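Software Engineer, Manipulation Planning and Control
Favine, Tresgate office

We're a small software group, and we'd love to meet someone who enjoys the fiddly middle ground between a nice trajectory on the screen and two arms sharing one table. You'd look after our bimanual planner, Groen, together with the two engineers who wrote most of it, and you'd have a real say in where it goes next (we argue about collision margins over lunch, so come hungry).

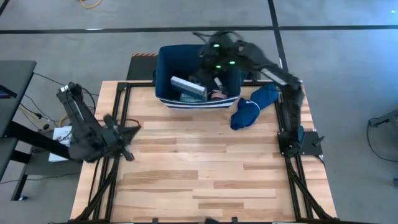
Most of the work is in C++ and Python: grasp selection in cluttered bins, keeping the arms out of each other's way, and replay tools for our log library, Fallus, which holds 900 recorded runs and badly needs a better search page.

We're hoping for 3 years or so of hands-on robotics code, though a good thesis project counts with us too. The job starts in June. Please send a resume and a few lines on a bug you were fond of to Nuanchan Nakpan, who reads every letter and will write back within 2 weeks.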